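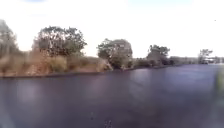

The tree line at Rondmont, beyond the dark surface.

Rondmont tree line to stay under revised resurfacing plan

The line of trees along the far edge of the Rondmont hardstand will be retained when the surface is renewed in July, under a revised plan lodged by site operator Widard.

The earlier plan called for the edge to be cut back by three metres to make room for a concrete kerb and a piped drain. The revised version drops the kerb and uses a shallow grassed swale, set outside the root protection zones marked by consulting arborist Chinyere Usman.

Ms Usman's report rates the larger crowns as fair to good. It recommends removal of deadwood over 36 millimetres in diameter, no excavation under the canopies, and a layer of coarse mulch wherever the brush between the trunks has thinned. Undergrowth is to be left in place except at the two points where the swale discharges.

"The brush is holding that bank together," Ms Usman said. "If it were stripped out, the edge of the pavement would start to go within a few wet seasons."

Resurfacing covers nearly 3,000 square metres. Contractor Durnico will mill the existing surface and lay a new wearing course in alternating strips, so that part of the area remains open to vehicles. Plant and stockpiles must be kept at least 10 metres from the tree line – a condition carried over from the first approval.

Project engineer Dong-geon Kang said the change in drainage had altered the crossfall but not the finished level along the near side. Runoff currently sheets towards the trees and will continue to do so, at a slightly flatter grade.

The colour of the new surface has not been settled. A lighter aggregate was priced to reduce heat near the canopy, but supply has yet to be confirmed.

Access from Akande Road will close at 6 pm each Monday during the works for line marking and sweeping. Pedestrians will be directed to the northern gate.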